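Drarham Maple Bench Board
by Skonelton Woodworks

In stock, ships Monday

I started making these boards because I was sick of working on cold metal. My own bench has a perforated steel top, and it's brilliant for bolting things down, but it's miserable for anything small. Little parts catch in the holes, pencils punch straight through your paper, and the noise of dropping a block on it goes right through your skull! So I glued up a slab of maple, bolted it on, and never took it off again. A mate asked for one, then his sister's preschool asked for two, and now it's most of what I do between March and November.

The Drarham is the bigger of the two boards I make (the smaller one is the Tam, see further down). It's a butcher-block style panel, strips of pale maple glued side by side, planed flat and sanded until I'm happy to run my forearm across it. I ease the front edge with a thin bevel so it's kinder on your wrists.

A word about colour, as it's the question I get most. Maple is mostly creamy, but every tree has its own ideas, and some strips come out tan or a bit honey-toned. I don't stain them to match and I don't hide the darker ones at the back. If you'd like a board that's as even as I can manage, pop a note in with your order and I'll be fussy when I pick the strips. It won't be perfectly uniform, though, and personally I like the bands.
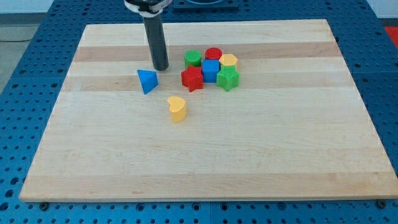 Drarham board on a blue perforated table, with coloured shape blocks.

The pale top is lovely to work over when you've got bright little things to sort. Plastic shape blocks, beads, screws, game pieces, whatever your thing is — they stand out nicely against the timber and you're not squinting at them. I've had people use theirs for jigsaw sorting, jewellery repairs and fly tying, and one customer rolls out pasta on hers (I've told her it's a bench board, she doesn't care).

What you get

One Drarham board, finished in two coats of Cleritz hard oil
Mounting bolts, dark finish, with washers and nuts
A square of Cleritz cloth for top-ups
A fitting sheet, which is one page and has my terrible drawings on it

Fitting

You'll want a spanner and a second pair of hands, as the board has a fair bit of heft. Lay it where you want it, line the bolts up with holes in your table and do everything up finger tight first. Have a look at it from your usual chair before you go any further. Then nip the bolts up, but go easy. Maple moves a bit with the seasons and it needs somewhere to go.

If your table isn't perforated, you'll need to drill. I can send a paper template, just ask.

Looking after it

Wipe it with a damp cloth and dry it straight away. Don't leave a wet mug on it, and please don't soak it. When the surface starts to feel dry or draggy, give it a light rub with fine paper and a thin coat of oil, then leave it overnight. Mine gets done twice a year and it's had a hard life. Glue drips scrape off with a plastic card once they've set. Texta is another story — you can sand it out, but it takes a while and you'll say some words.

Drarham or Tam?

If you've got the table space, get the Drarham. The Tam is the same timber and the same finish, cut down for narrow benches and caravans, and it comes on rubber feet with no bolts. It's easier to put away, but it will slide if you lean on it.

Price and postage

The Drarham is $200 and the Tam is $11 less than you'd think, going by my emails, so check its own page. Flat $50 postage on the Drarham anywhere on the mainland. Tassie folk, message me first and I'll get you a proper quote. Pick-up from the workshop is free, and the dog will want to meet you.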